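위사치(Wisach) 접이식 독서대 한 달 사용기

2019년 10월 24일

날이 쌀쌀해지니까 집에 들어앉아 책 읽는 시간이 부쩍 늘었어요. 저는 원래 엎드려서 읽는 사람이었는데, 올해 들어 목이 너무 뻐근해서 드디어 독서대라는 걸 제대로 사 보았습니다. 고민만 두 계절을 했네요. (남편은 그 시간에 책을 열 권은 읽었겠다고 하더라고요.)

후보는 둘이었어요. 드리렐(Drirell)에서 나온 얇은 철제 제품과 위사치의 접이식 나무 제품. 드리렐은 가볍고 예쁜데 동생 집에서 써 보니 두꺼운 책을 올리면 뒤로 슬금슬금 넘어가서 마음을 접었습니다. 소설책만 보시는 분이라면 그쪽도 괜찮을 거예요. 저는 요리책이며 도감이며 무거운 책을 좋아해서 결국 위사치로 왔지요.

제일 마음에 드는 건 각도 조절이에요. 뒤쪽 받침을 홈에 걸어 주는 단순한 방식인데, 딸깍 하고 걸리는 느낌이 참 야무집니다. 저는 낮에는 조금 눕혀 두고 밤에 스탠드를 켤 때는 바짝 세워서 써요. 시험 삼아 800쪽짜리 식물도감을 올려 두고 저녁 내내 읽었는데 끄떡없었습니다. 이 도감이 얼마나 무거운지는 들어 본 사람만 알아요!

책장을 잡아 주는 집게는 조금 아쉽습니다. 힘이 세서 얇은 종이에는 자국이 남더라고요. 아끼는 시집에 자국이 생긴 걸 보고 한참 속상했어요. 지금은 집게 끝에 펠트 조각을 붙여서 쓰고 있는데, 이 정도는 처음부터 붙여서 팔면 좋겠습니다. 그리고 두꺼운 책은 처음 몇 장과 마지막 몇 장을 읽을 때 집게를 자꾸 다시 물려 줘야 해요.

펼친 폭이 48센티미터라서 자리를 꽤 차지합니다. 주문하기 전에 꼭 책상을 재 보세요. 저희 집 책상은 노트북까지 놓으면 빠듯해서, 요즘은 아예 식탁으로 들고 나와 씁니다. 접으면 얄팍해져서 책꽂이 옆에 쏙 들어가니 옮겨 다니는 건 귀찮지 않아요. 미스탐 독서 모임에도 벌써 두 번 들고 갔답니다. 모임방 탁자는 널찍해서 이런 큼직한 독서대를 쓰기에 그만이에요.

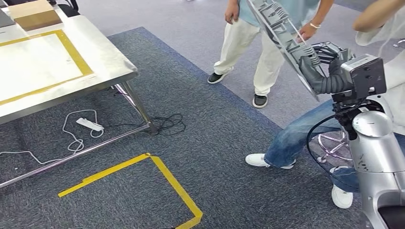

미스탐 모임방의 흰 탁자. 노란 테이프 선과 종이 상자가 보여요.

모임에서 티라왓 짜이디 씨가 한번 써 보시더니 그 자리에서 어디서 샀냐고 물으시더라고요. 글씨가 작은 책을 눈높이 가까이 올릴 수 있어서 편하다고 하셨어요. 다만 왼손잡이이신데, 받침을 세우는 손잡이가 오른쪽에만 있어서 그건 불편하셨다고 해요. 저는 생각도 못 한 부분이라 적어 둡니다.

냄새에 예민하신 분들, 처음 며칠은 기름칠 냄새가 좀 나요. 창가에 두었더니 닷새쯤 지나서 빠졌습니다. 배송은 빨랐고 포장도 꼼꼼했어요. 11월에 작은 크기가 새로 나온다는 안내문이 같이 들어 있던데, 자리가 좁으신 분들은 조금 기다려 보셔도 좋겠어요.

별점은 다섯 개에 네 개 드릴게요. 하나는 집게 때문에 뺐습니다. 혹시 종이 상하지 않는 집게를 아시는 분 계시면 댓글로 좀 알려 주세요.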